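The Brown Table

My aunt left me the house in Illden and everything in it, including 19 boxes of dishes. No two plates matched. She bought them one at a time at the Kakwood market, paid about 100 for the good ones, and never cared what went with what.

I spent most of November unpacking. By the end I was tired of newspaper and only wanted to eat something off a clean plate.
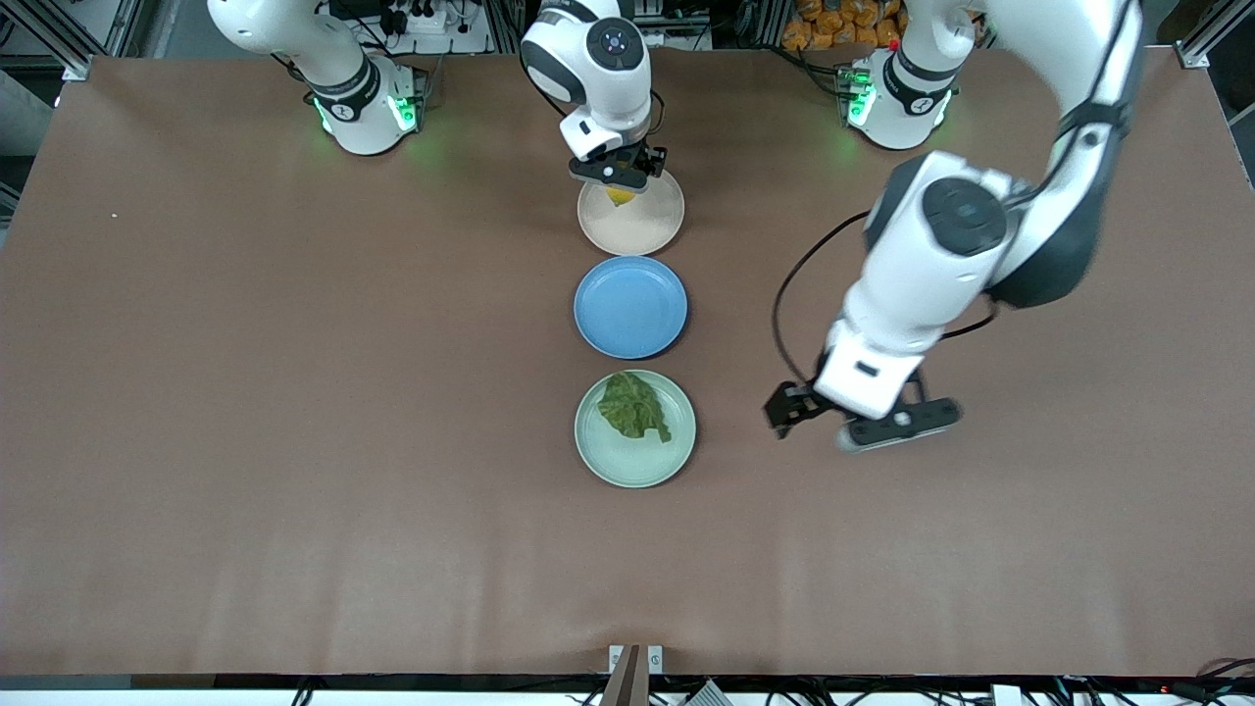 Beige, then blue, then green. That was how she always set them, in a line down the middle of the brown table, and she would not start cooking until it was done. The green one was for leaves. The blue one stayed empty until last - it was for whoever came late, she said, and somebody usually did.

I thought about selling the lot. A dealer on Becerra Street offered me 200 and said he could send a van at 4. I told him yes, then called back and told him no.

At 4 the van came anyway. The driver hadn't gotten the message. He stood on the step with his cap in his hand, and I asked him if he had eaten.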